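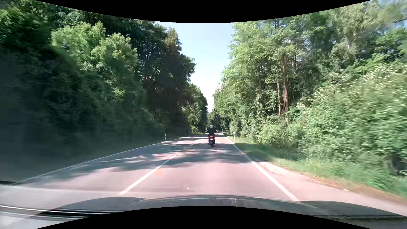 Behind a scooter on a forest road: following distance is one of the skills taught by hand.

Teaching by driving: news from the Gritska project

Many members asked us in the spring meeting how the Gritska vehicle learns, and who is writing its rules. For the largest part there are no written rules. A person drives, the computer stores what the person did with the wheel and the pedals, and later the model tries to do the same in the same situation. We call one such piece of driving a demonstration. Until March 27, 2022 we have collected 3000 of them, most of them on the roads around Drumau.

The difficult part is to drive in a way that is worth copying. Our drivers are good drivers, but good drivers have habits. One brakes late, another keeps to the edge line when there is nobody on the other lane. The model learns the habit together with the skill. For slow traffic such as scooters and bicycles we have therefore agreed on a common style: keep the distance, do not push, and overtake only when the road can be seen far enough. In deep tree shadow the distance should be larger. After we compared the drivers with each other, we removed about 1000 demonstrations, and the result on the test road became calmer.

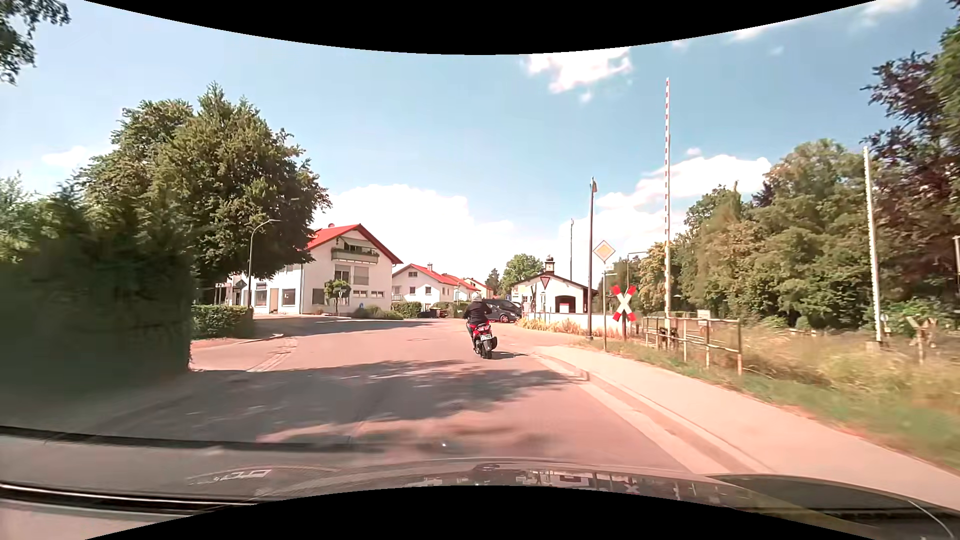 Railway crossings are taught separately, in a set which we named Pop. The demonstrator must look at many things in a short time, and we want the model to connect each action with the right cause. With the barriers closed it is simple, everybody stops. With the barriers up, like the striped arm beside the St. Andrew's cross, one driver slows down and another one only lifts the foot a little. If there is also a scooter in front and a dark car by the junction, it is hard to say afterwards which of them the driver was reacting to. For this reason the driver now says one word aloud during the action, for example "scooter" or "crossing", and the word is stored with the pedal data.

The second way of teaching is by remote control. Zimov has lent us 2 driving seats with wheel and pedals, and from August the operators will correct the vehicle from there on the closed yard – not on public roads. A correction is short, often only a small turn of the wheel, but it shows the model how to come back from a mistake, and careful drivers make few mistakes to learn from.

Members who wish to try the seat can write to the Drumau office. A driving license is required, also for the yard.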